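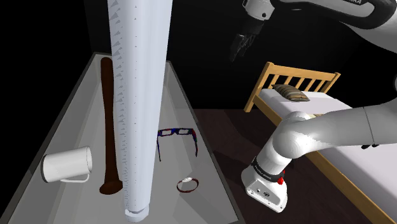 How long does a rye starter need before the first loaf?
Most of ours were ready after 5 days in a warm kitchen, fed once a day with equal weights of rye flour and water.

Print this page | E-mail this page

Oltumon Rye Circle
Minutes of the October meeting

Flurina Gisler in the chair, Leif Brekke taking notes. Started at 7 p.m. and ran over, as everyone wanted to talk about the crumb on the Drarkevard loaf (see item 2, it really was lovely).

1. Last minutes
Agreed, with one correction. The flour that went grey and bitter was the old bag of wholemeal, and the Zerno dark rye was perfectly good. Leif says sorry to Zerno.

2. Tasting
Three loaves on the board. The Drarkevard loaf went first and was finished before the butter got round the room! It is all rye, scalded the night before, with a spoonful of malt and a little caraway. Flurina baked it in a lidded tin and left it wrapped in a cloth for two days before cutting, and the flavour had gone deep and almost like toffee. Several people asked for the recipe and she will write it out properly, including the bit about the scald, which she does by eye at the moment.

The second was Leif's half-and-half with Rustad flour. Good crust, very good with cheese, a bit tight in the middle. He thinks he shaped it too soon. General feeling was that it wanted another hour. Leif will bake it again with the longer rise and bring it next time so we can taste whether that was the trouble.

The third was a seeded loaf with sunflower and linseed. The seeds had been soaked and you could tell, they were soft all the way through and the loaf was still moist. A long and happy discussion followed on whether to toast the seeds before soaking. Not settled. Both camps will bring a loaf.

3. Flour order
The joint order goes to Zerno again. Dark rye and medium rye as before, and we are adding a small sack of whole rye grain for those who want to try cracking their own. Please send amounts to Leif and say clearly whether you mean kilos or bags, as last time caused some confusion (and a very full porch).
Action: Leif to place the order once all amounts are in.

4. Visit to the Rustad mill
This is going ahead and we are thrilled. The miller has found a mention of a mill on the stream in 1421, in a quarrel over whose geese had got into the grain, and has promised to read it to us. We will see the stones running and have a go at sifting. Sturdy shoes, please, and tie back long hair. Cars to be shared from the hall. Bring a packed lunch, and bread to swap if you have it.
Action: Flurina to confirm the time with the mill.

5. Recipe booklet
Pages are coming in nicely. We still need something on what to do with stale rye, and the bread soup from last winter would be perfect if whoever made it could own up. The printer's best price is for 2000 copies, and we all laughed, but it will be a much smaller run than that. Weights in grams throughout. Oven heats for both fan and ordinary.

6. Starters for new members
Anyone joining can now have a jar of live starter and a feeding card. The card currently says "feed when hungry", which puzzled our newest baker, so it will be rewritten.
Action: Flurina to redo the card.

7. Any other business
Two proving baskets are looking for a home. The good bread knife has gone missing from the drawer, please check your bags.
Next time's theme is crispbread. Bring a rolling pin.

Closed at 9.15 p.m.

This site uses cookies to remember your settings. Accept | Read more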